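Search this list
Archives Threads Authors Attachments Log in

[store-automation] Re: Handling budget, second half: what do we need to settle before we order?

From: Ifor Mathias
Date: Jul 7, 2019

Answers to the budget questions inline, then a revised list at the bottom. I have left out the parts of the earlier message that were only about travel.

> We have the Deltness quote for two arms with the standard parallel
> grippers, and the Watkins quote for one arm with the wider hand. The
> Deltness price is good until the end of August. Is there any reason
> not to take it and sort out the grippers later?

Yes. The arm is the smaller decision. Both arms will carry the loads we care about, and either one will go on the Kareo base with the adapter plate we already own. What we can't do with the Deltness gripper is pick up anything wide. It opens to 59 mm. That is fine for bottles with a neck and for small cartons standing edge-on. It is no use for a round tub unless the tub has a handle turned the right way, and shoppers and stockers don't turn them all the right way.

If we buy the arms now and the hands later, the hands come out of next year's money, and we will have spent the fall picking up shampoo.

> The product list from the stores team has 133 items on it. Do we
> really need hardware that can do all of them?

No. I went through the list and marked each item by how a person takes hold of it. Most fall into one-hand grasps from the front. There are 35 that people take with two hands or by a handle, and the laundry tubs are the worst of these. They have a rounded body, a domed lid that I would not trust as a lifting point, and they are built up in floor displays on top of their own shipping cartons, so the working height starts low and goes up a tier at the back. 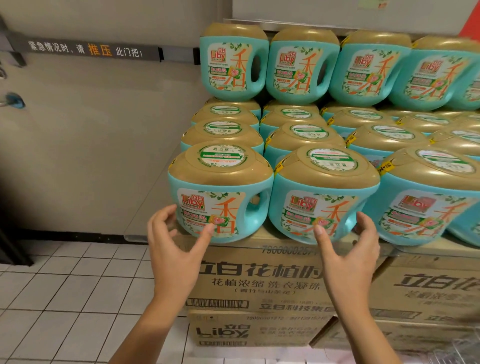 I would plan for two kinds of reach on these. The front row can be taken from the sides if there is room for the fingers to go between neighbors. With the rows packed tight there often isn't, and then the only way in is from the front, around the body, or through the handle. The second tier sits farther back and rests on lids, so the arm has to extend over the front row and come down without pushing on anything. Anyone sizing the arm from the catalog should use the reach to the back tier and add the length of the hand. The Deltness sheet gives reach to the flange only.

The doorways and aisle ends also matter for the base. Some displays stand right next to an exit door. The base has to stay out of the door's path, so it will be working from one side more often than we assumed in the spring plan. That is another argument for reach over payload.

> Sendance has offered the wearable rigs on a rental basis. The monthly
> rate looks high to me. Would it be cheaper to buy?

It depends on how long we keep collecting. I worked it out both ways. Buying is cheaper if we use them past the sixth month, and our plan has collection ending in the fifth. Rental also includes replacement of the head cameras and the straps. I would rent 2 and not buy any. If the schedule slips we can convert, and the contract credits half of what has been paid toward the purchase. Please check that clause against your copy, mine is a scan and the last page is hard to read.

One thing the rental does not include is storage. We will fill the drives faster than the quote suggests because their figure assumes a shorter working day than ours. I have put drives on the list as a separate line.

> Finance would like everything on one purchase order. Can we do that?

We can put the arm, the hand and the spare parts on one. The rental has to be separate since it is a service and goes against a different code. I asked last year about combining them and was told no. I don't think it is worth asking again.

> What about labels and barcodes? Do we need a scanner on the wrist?

Leave it out for now. The label side of the product is usually facing the aisle and the camera on the arm will read it well enough for our purposes. Cartons under the displays carry barcodes too, but we are not moving cartons this year. A wrist scanner adds weight at the worst place and another cable to route.

Revised list, in the order I would buy:

1. Watkins arm with the wide hand, one unit. Ask for the longer forearm option to be priced as a separate line.
2. Spare finger pads, two sets. They wear.
3. Sendance rental, two rigs, five months.
4. Drives.
5. Deltness arm, one unit, without gripper, only if there is money left when the August date comes up.

Item 5 is the one I expect people to disagree with. The case for it is that we could keep the narrow work going on a second station. The case against is that a second station needs a second person, and we have not budgeted for one.

I still need the floor loading figure for the test room and somebody's confirmation that the outlet on the back wall is on its own circuit. I can't fill in the installation form without both.

Ifor

4 replies 2 followers 0 shares
Previous message Next message Back to thread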